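Robotics in Service Settings
Handout 14: The Serra stacking fault
Instructor: Rima Mansour
Class date: 04/04/2018

Read this before lab. Bring your copy, as the questions at the end will be worked through in groups.

1. Background

Serra is the burger-stacking demo that the Kamcombe group set up for public display. An arm takes toy food pieces from clear racks and builds a burger on a white tray: bottom bun, lettuce, patty, cheese, top bun. The pieces are light and cheap. The arm is neither, and it works in a space where visitors walk up to the table.

The sequence is run by a controller called Ukau. For each layer, Ukau does the same things in the same order. It moves to the rack, closes the gripper to a set width, lifts, checks that something is held, moves over the tray, lowers to the expected stack height, opens, and backs away. Then it adds the thickness of that layer to the stack height and goes on to the next one.

Keep that last step in mind. Ukau does not measure the stack. It keeps a running total.

2. What happened

In September the demo was running at Drollton with an attendant, Mpho Mabuza, standing at the side of the table. The bun and the lettuce went down normally. On the third layer the arm went to the rack for a patty, closed, and lifted. The hold check passed. The arm moved over the tray and opened, and no patty came down. It had slipped out during the lift and was lying against the rack.

Ukau recorded the layer as placed and raised its stack height by one patty. The cheese was then released too high. It landed on its edge and rolled off the tray toward the front of the table. A visitor reached in to pick it up while the arm was already on its way back to the rack for the top bun.

Mabuza pressed the emergency stop. The arm halted 17 cm from the visitor's hand. There was no contact and no injury. The run was logged as number 863, and the demo stayed off for the rest of the day.
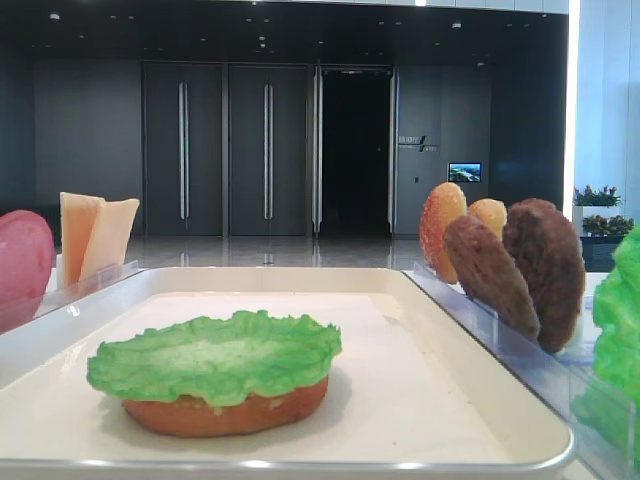

3. Why the hold check passed

The hold check looked at one thing, the gripper width after closing. If the fingers stopped before reaching the fully closed position, Ukau took that to mean a piece was between them. This works well for a bun, which is thick and stops the fingers early.

A patty is thinner, and it leans in the rack. In the failed run the fingers caught only the upper edge. They stopped at nearly the right width, so the reading was inside the limits. The check was also made at the start of the lift, before the piece had cleared the rack. The patty slipped a moment later, and the width was never read again.

So there are two separate faults here:

Fault A. The check was made too early and only once.
Fault B. The limits were wide enough to accept a grip on the edge.

Students often want to pick one of these as "the cause." Either one alone would probably have gone unnoticed for a long time. Write up both.

4. Why the error carried forward

Losing a patty is a minor failure. The trouble came from what the controller did next. Once the false "placed" entry was in the log, every later height was wrong by the same amount. This is called error propagation, and you will see it in any system that works from a stored model of the world and does not go back to look.

The table had a fixed camera. In the version that was running, its pictures were saved for review and were not used by Ukau. A comparison of the tray before and after each release would have caught the missing layer. We will talk about the cost of adding that step, mainly the extra time per layer and the trouble with reflections from clear plastic.

5. The safety side

Treat the stacking fault and the hand in the work area as two different problems. Fixing the first makes the second less likely, but it does not remove it. Pieces will fall for other reasons, and people will reach for things that fall.

At the time of the incident the protection was as follows:

Floor tape marking where visitors should stand.
A speed limit on the arm.
One attendant with an emergency stop.

The tape did nothing once something rolled toward the visitor. The speed limit helped, as it gave Mabuza time to act. The attendant was the only layer that stopped the arm - and an attendant can be looking the other way.

6. Changes made

The hold check is now made 2 times, once at the start of the lift and again over the tray before release. If the second check fails, the arm stops and waits for the attendant. It does not try again by itself.

The width limits are set separately for each type of piece.

A light curtain was added along the visitor side of the table. Breaking it stops the arm, and restarting takes a key.

The attendant's instructions now say to stop the arm first and pick up the piece second.

7. For lab

Work in your usual groups. Hand in one sheet per group.

a. Draw the sequence for one layer as a flow chart. Mark every point where Ukau assumes something it has not measured.

b. Suppose the lettuce had been dropped instead of the patty. Would the width check have behaved the same way? State what you would need to know about the piece to answer.

c. The new rule stops the arm after a failed second check. Give one case in which stopping over the tray could itself be a problem.

d. Write the incident report entry for run 863 in no more than one paragraph. Leave out blame and leave out guesses.

Reports are due at the start of the next class. Late sheets go in the box outside the lab, with the group number on the front.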